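Packing thread, because people keep asking how I ship bottles without the whole box turning up sticky. Posted 2026-08-05, and I'm still picking tape off my elbow.

First thing -- the order. 260 bottles going to Akande, the shop over in Flornitz that took a chance on us last summer. Plastic bottles, rounded shoulders, skinny necks. The necks are what you have to worry about. The bodies can take a surprising amount of abuse.

I used to wrap each bottle by itself. Lovely to look at and so, so slow! Also you end up with a box full of little slippery torpedoes that all slide to one end the second somebody tips it.

Now we go two and two. Lay a pair on their sides, lay another pair facing them, caps toward caps, and let the plastic sheet bridge the gap where the necks meet. Keep a hand on one pair while you sort out the other or they roll. They WILL roll.

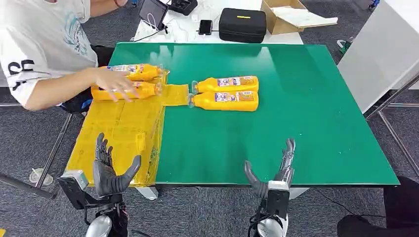 Should the caps point in or out when you pack bottles lying down?

Caps in. The bases are the strong end, so those should face the sides of the box, with the necks tucked toward the middle and a bit of wrap between them.

Okay, plastic sheet opinions. I like the yellowish kind. It's easier to find the edge of it than with the clear stuff, and if you have ever spent an evening scratching at a clear roll with your thumbnail you know exactly why I care.

It does crinkle like crazy. I've stopped trying to get it smooth. A few folds under the bottles give them something to sit in, and once the second layer goes on the wrinkles sort of lock together anyway.

What I do fuss over is the seams. Tape goes along the long side first, then fold the ends in like you're wrapping a birthday present, then tape those. If you do the ends first you get a weird little pocket that catches on everything.

Flat packages are a different story. Those get wrapped tight with taped seams and go at the bottom of the box, and the bottles go on top. Flat thing on the bottom, round things above. I learned this the expensive way with a shipment that went out via Bavov (they were very nice about it, the box was not).

Somebody asked about the work surface. A smooth mat on a plain table is all you need. Green has been great for me because yellow plastic shows up on it so well -- no more leaving half a sheet behind and wondering why I'm short.

Now labels. Labels are my enemy. Paper labels and plastic film do not get along, especially if you have to unwrap something and start over. The film grabs a corner, you pull, and there goes the artwork.

My rule these days is that any bottle with a label that's ripped or peeling comes out of the shop order. We sell those from the shelf by our own door for a bit less and they go fast. People do not care about a crumpled label nearly as much as I do. 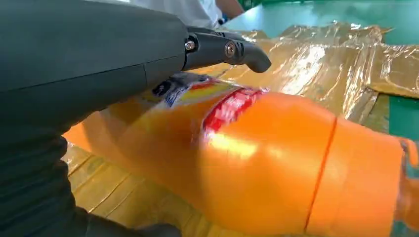

And please don't tape over a torn label to "save" it. I did a dozen like that in my first year and they looked so much worse. Either swap the label or leave it alone.

If you're swapping, get the whole old one off first. Warm water, a little dish soap, a soft cloth, and then let the bottle dry all the way before the new one goes on. I leave mine overnight on a towel and go do something else.

Time check for anyone planning a big order: a full box takes me up to 60 minutes if I'm alone and chatting on the phone, way less with a second pair of hands. One person holds, one person tapes. Best thing I ever changed.

The Akande order comes to 17 boxes, and the last one isn't full. I stuff the gap with balled-up film offcuts. Free padding! Starell sells fancy air pillows for this and they're fine, I just have a giant bag of offcuts in the closet that needs to go somewhere.

Before closing a box I give it a gentle shake. If I hear bottles knocking, I open it back up and add more at the sides. Annoying every single time, and I do it every single time.

Will post the stacked boxes once they're all taped. If you've got a good trick for storing the rolls so they don't get dusty, please send it my way, mine are currently standing in an old umbrella bucket.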